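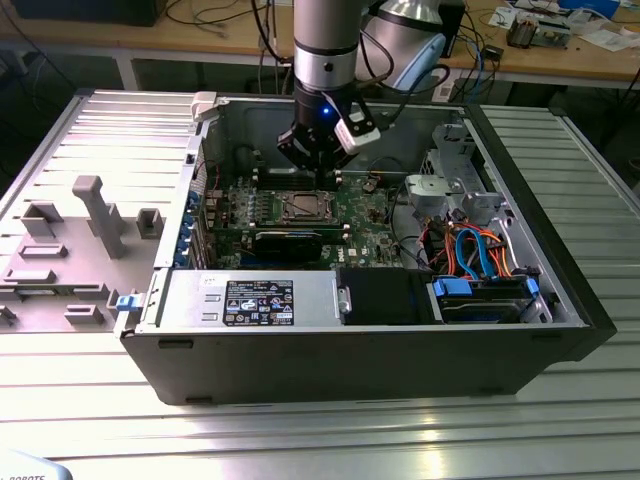
Bivbridge parish gets its relic back, minus the box

The relic of the founder of the Sisters of Zutine is back in the side chapel at Bivbridge, 15 months after it went away to be looked at by people who know about wax seals. Parishioners were told to expect it by Christmas. They weren't told which one, so technically the diocese kept its word.

The founder, a weaver's daughter who opened a school for deaf children in Zutine and never left the town again, has long been more popular after her death than she was with the bishops of her own day. Two of them tried to shut the school. One of them now has a window next to hers, and from where he's standing he has to look at her.

The item itself is a scrap of her gray veil, smaller than a postage stamp. It came to Bivbridge with five sisters who crossed the ocean to run a hospital and found, on arrival, that the hospital hadn't been built. They nursed people in a feed store for two years while the men of the parish debated where to put the front door.
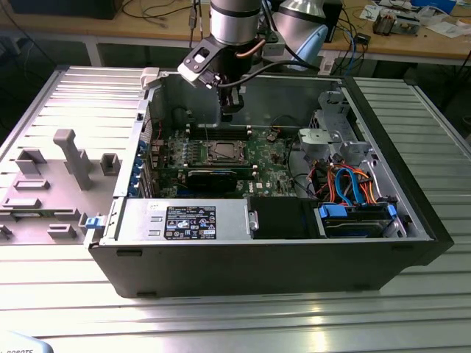
The trouble started when a visiting priest noticed that the seal on the back had cracked. Under church rules a broken seal means the paperwork has to be checked all over again, and the paperwork was in Latin, in brown ink, in the handwriting of somebody in a hurry. It went to the sisters' motherhouse at Stamov, which had a matching entry in its register under the wrong year. A second letter fixed the year and misspelled Bivbridge. A third fixed Bivbridge.

The veil now has a fresh seal and a new certificate. The old walnut box stayed behind in Stamov, where the sisters say it's part of their own history and would look very nice in their museum. Bivbridge has been offered a photograph of it.

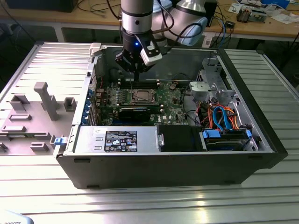
Feast day plans

The relic will be carried in procession on the founder's feast in September, from the chapel to the old feed store and back. The feed store is now a tire shop, and its owner has agreed to turn off the radio. Last year's procession, held without the relic, drew 309 people, a record that has made some in the parish wonder quietly whether it's good for attendance to have the thing at home.

The choir will sing the founder's own hymn in all its verses. Those with bad knees may sit after the fourth.
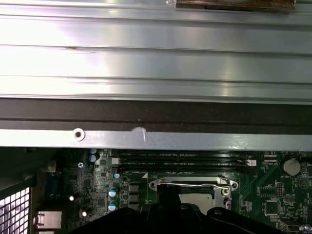 Pilgrimage to Lagman

Seats remain on the parish bus to the shrine at Lagman, where the founder is said to have been cured of a fever and charged for the water. Bring a packed lunch. The shrine cafe is open again under new management, and the advice about lunch still stands.

Posted 30 August 2025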